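Fouzia Ghumman
Sunday, September 29, 2019

Print | E-mail

This site uses cookies. By continuing to browse you agree to our use of them. OK

So the desk people have sent round another one of those "style your shared table" guides. I read it so you don't have to. Thread.

Claim one: a long white table "makes people want to work together." Ours is long and white. People sit at opposite ends of it and wear headphones.

Claim two: buy the Clivier tray set, $189, and clutter "finds its home." I've owned trays. Clutter finds the tray, sure. Then it finds the rest of the table.

We tried this in June with cheap ones. By the end of the week there were receipts in every tray and a banana in one. Stacked them up again. Stacked is how I like them.

Claim three is my favorite. Flowers raise output. The guide quotes a survey of 1,718 office workers and doesn't say who ran it or what got measured. Typing speed? Mood? Smiling at the boss?

I asked Talpur, the shop that put the guide out, for a link to the survey. That was 9 days ago. I got a coupon for 50 cents off a candle.

I'm not against flowers. Fake ones are fine by me too, they don't drop petals in the keyboard. I just don't think purple stems in a pale green vase are doing anybody's invoices.

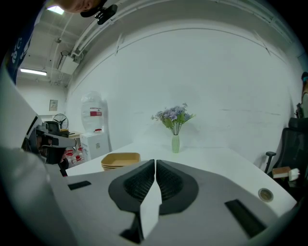 And where they go matters more than what they are. The guide says dead center, "for balance." Put a vase dead center on a table people use and you'll be moving it all day long.

One thing they left out completely: cable holes. If your table has a grommet near the corner, keep it clear. Every styled photo in that guide has a plant parked right where the cord should come up.

Anyway. Skip the $189. If somebody has seen the real survey, send it to me and I'll read the whole thing.

Get new posts by e-mail. Sign up for the newsletter.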